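I named the robot Ilberg after the street I found its wheels on, and by November it was living under the bench at the Bodnár sheds with a tea towel over its head. It was meant to carry laundry. My laundry, mostly, but I told the others it was for everyone.

The arm worked. The wheels worked (after I swapped the left motor twice, and swore at it more than that). What Ilberg couldn't do was doors. In my hallway it drove up to the bathroom, nudged the wood, backed off, and nudged it again until I picked it up and carried it to bed. Well, to the couch.

So I built it a pretend house. I did it in Wusent, which is free and crashes if you look at it sideways, and I spent 7 nights on a place far nicer than mine. Parquet! A lever handle! I even hung a little picture in the loo, for a robot that couldn't tell a painting from a power point. Then I let the pretend Ilberg loose in there while I slept.

By breakfast it had tried the door 2,251 times and got through on 1,437 of them. I read the numbers out loud to the real one, which felt rude, so I took the tea towel off first.
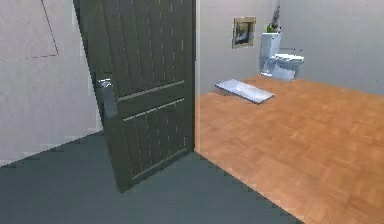

The Wusent bathroom, door partly open, plant on the tank.

I loaded the lot onto the board that evening and carried Ilberg home on the tram in a Govitz grocery bag. It rolled down my hallway, lifted its arm and stopped.

My bathroom door has a round knob. I'd lived there 30 months and turned it every single morning.

I put the kettle on and went looking for a screwdriver.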